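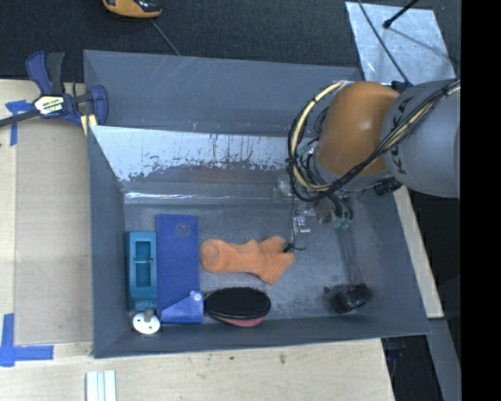 Citden Expands Sock and Small-Item Reuse Program

The Citden Household Reuse Center will extend its small-item sorting service to residents of Skollby beginning 24th November, the center announced this week. The service accepts single socks, gloves, caps and other small articles that most clothing drives turn away.

The program opened in May with a single drop-off point at the Citden office on Sarpong Street. Since then it has received 1,025 bags from local households. Of these, 340 came from Skollby addresses, and the center decided on that basis to open a second drop-off point in the lobby of the Gedano Building.

"Residents told us they were keeping a drawer of odd items at home and had no place to take them," said Joyce Magesa, who manages the program. "A single sock in good condition can be matched, and one that cannot be matched still has value as textile material."

Items brought to either location are taken to the Sarpong Street sorting room, where they are placed in bins and separated by type and condition. Socks are checked by color and size against those already held. Matched pairs are washed, banded and passed to the center's store. Articles too worn for further use are baled and sent for fiber recovery.

The center asks residents to observe the following when preparing a bag:

Items should be clean and dry.
Socks should be left loose -- not balled, knotted or pinned together.
Pockets and gloves should be emptied.
Shoes, belts, bedding and electrical goods cannot be accepted.
Bags should be tied and should weigh no more than a shopping bag can safely hold.

There is no charge for the service. Households that wish to have a bag collected may request a pickup by telephone, although collections are limited to 200 per month and are scheduled in the order in which requests are received. Residents of apartment buildings may combine their bags into a single request.

The Gedano Building drop-off point will be open during normal lobby hours. Bags should be placed inside the collection cabinet and not left on the floor or outside the entrance. Drop-off at Sarpong Street will continue on its present schedule -- including the 2 Saturday openings each month.

Magesa said the center will review use of the Skollby location in May and will publish the results on its notice page. Questions about accepted items may be directed to the reuse desk at the Citden office.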